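4. Taking over the boat and casting off

Applies to the Stana and the Mininwood, bareboat or with skipper. Read before you step aboard, it saves time at the dock.

Before you start
Check-in is at the Peltis office, end of the pier. Ask for Clementina Moreira. Bring ID, boating license (bareboat only) and the signed crew list. Deposit is 1,000 for the Stana, nothing if you hired a skipper.

4.1 Check-in on board

1. Go round the deck with our dock hand. Scratches, bent rails, torn fenders – all go on the form. Not on the form, it's yours.
2. Count life jackets against the crew list. Child sizes are in the forward locker.
3. Open every seacock marked green on the plan. Close again after the toilet check.
4. Battery switch to ON. House battery first, then engine.
5. Fresh water tank should read full. Holds 125 gallons. If the gauge sticks, tap it.
6. Sign the form. Keep the yellow copy on board.

NOTE: Bedding and towels are counted at return. Extra sets from the office, 25 each.

4.2 Starting the engines

1. Run the engine room blower. Wait four minutes.
2. Throttles in neutral, both of them.
3. Port engine first. Turn key, hold, let go when it catches.
4. Look over the stern for cooling water. No water, shut down right away and call us.
5. Same for starboard.
6. Let both idle until the temperature needles move.

CAUTION: Never run the blower and start at the same time. Smell fuel? Stop. Everyone off the boat, then call.

4.3 Shore power and leaving the berth

1. Breaker on the dock post OFF, then unplug the cable. Dock end first.
2. Coil the cable in the stern locker. Dont leave it on the swim platform.
3. Take in the gangway.
4. Lee side lines off first, bow line last if the wind is on the nose.
5. Dead slow until past the Krajewska fuel dock. Speed limit applies to the outer marker, more than 100 yards further out.

NOTE: Berths at the fuel dock get tight in October when the yard is hauling out. Call ahead on the radio.

4.4 Coming back

1. Refuel first, keep the reciept.
2. Toilet holding tank pumped out. We charge if it isn't.
3. Radio when you pass the marker, Renata Kołodziej will take your lines.
4. Trash off, fridge empty and door propped open.
5. Keys and yellow copy to the office.

CAUTION: Do not try the berth alone in a strong crosswind. Wait outside, we come out to you – no extra charge.

Last boats out of the water 24th November. No handovers after that until spring.
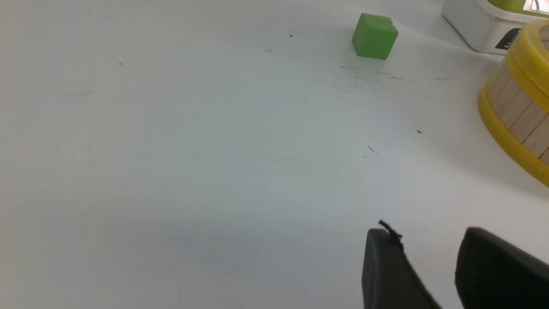
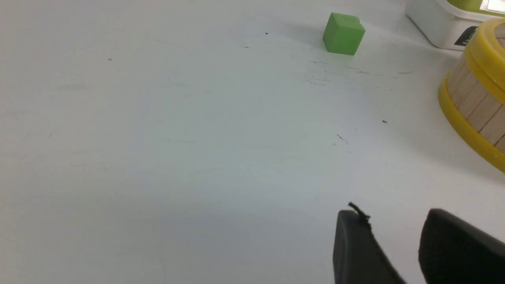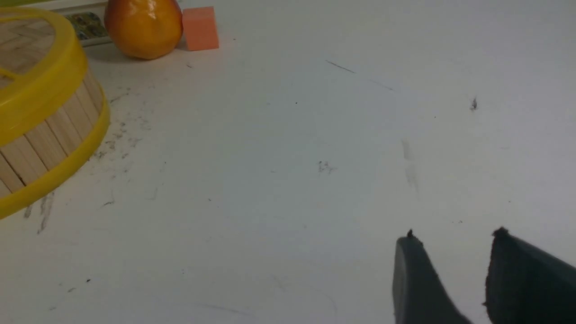 Fig. 4 – White tabletop. Green cube in the first two views, round wooden basket at left in the third.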